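**To:** asante-archive list
**Date:** 20 Oct 2022
**Subject:** Re: Re: Checksum manifests and folder layout for the shared store

Replying inline. I have trimmed the parts of the earlier message that dealt with login accounts, as they were sorted out off list.

> The store now holds 3,120 files and the manifest is still a single text
> file at the top level. Every upload rewrites it. If two of us upload in
> the same window, one set of entries is lost and the next verify run
> reports the files as unknown. I'd like to move to one manifest per
> folder before the Pledley material is copied across.

Agreed on per-folder manifests. The lost entries are a plain write race: the upload script reads the whole manifest, appends in memory and writes the whole thing back. Locking would fix it on a local disk, but the store is mounted over the network at both ends and I don't trust advisory locks there. Smaller manifests don't remove the race. They do confine it to people working in the same folder, and any damage can be repaired by rehashing that folder alone.

Proposed layout:

- `manifest.sha256` in every folder that contains files
- paths relative to the folder, no leading `./`
- sorted by byte value, with `LC_ALL=C` set in the script
- a top-level `manifest-index.sha256` containing only the hashes of the folder manifests

The index should be generated by the nightly job and never by the upload script. A stale index produces a warning. A mismatch between a folder manifest and its files produces an error and a non-zero exit.

> Should we drop MD5 entirely? The Clesex export only ships with MD5 sums
> and there's some value in keeping what the supplier gave us.

Keep the supplier's sums as received, under `_received/`, and don't edit them. Verify against them once, at ingest, write the result to the ingest log, and use SHA-256 from then on. Running both on every pass doubles the hashing for no benefit.

Note that the Clesex sum files have CRLF line endings. `md5sum -c` on the Asante machine reads the carriage return as part of the file name and reports every file as missing. Strip the line endings in a temporary copy and check against that. The original stays as it came.

> File names: can we agree on something? The Molico folders have spaces,
> accented characters and at least one trailing full stop.

The trailing full stop has to go, as Windows clients can't open the file. Spaces I can live with. Accented characters are the real problem. The macOS uploads arrive in decomposed form and the Linux ones in composed form, so two names that look identical are different byte strings and the manifest lists both. I suggest we normalise to NFC at ingest and log every rename as old name, tab, new name.

For new material:

- lower case, digits, hyphen, underscore
- one full stop, before the extension
- no dates in the name unless the date is part of the title
- sequence numbers padded to a fixed width within a folder

I don't propose renaming anything already catalogued. The catalogue stores full paths, and the redirect table was a nuisance to rebuild in April.

> What about the rendered stills? They sit loose in the Pledley folder
> next to the scene files and I can't tell which are deliverables.

Treat them as a separate class. Scene files go in `source/`, stills in `stills/`, and the catalogue record points at the folder instead of the individual file. Stills keep whatever format they arrived in. Please don't batch convert to JPEG to save space. The saving is small and we lose the original hash.

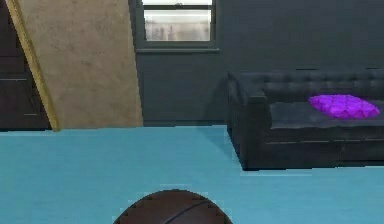
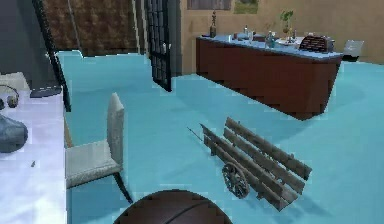
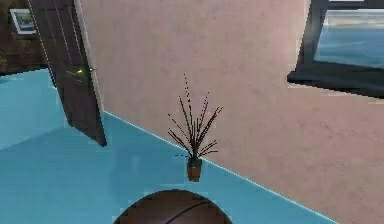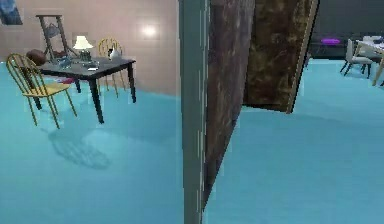 *Pledley interior, rendered stills. Cart in the second, dining area in the fourth.*

The catalogue needs 5 fields per stills folder: title, source path, software, colour space, rights. Leave colour space blank if it isn't recorded in the file. A blank can be queried later, whereas a guessed "sRGB" looks the same as a confirmed one. The importer currently fills in sRGB by default and I will turn that off.

> Last thing, verify runs. Nightly over everything is taking too long and
> it was still going when I logged in this morning.

Full verification every night is excessive. The run is limited by read speed on the old array, so a faster hash won't help. My suggestion:

1. Nightly: rebuild the index and verify folders changed since the last run.
2. Weekly: verify a rotating quarter of the store, 25 per cent per pass.
3. After any disk replacement: full run, started by hand.

Changed folders should be found by comparing manifest hashes with the previous index. Modification times are unreliable on this mount. The sync client resets them on some files and I haven't found the pattern.

We also need 2 copies of the index held off the store itself. One can go in the repository with the scripts. The other should sit with the offline copy, so that a restore can be checked without reference to the machine it came from.

Open items:

- exit codes for the verify script (I will post a draft table)
- whether `_received/` is excluded from the index; I lean towards including it
- symlinks in the Molico folders, which the current script follows silently
- case collisions on the Windows clients, not yet counted

The per-folder branch is pushed but not merged. It reads the old single manifest if no folder manifest is present, so it can be tried on one folder at a time. Please hold off on the Pledley copy until the NFC step is in, and send objections to the layout to the list so they end up in the archive with everything else.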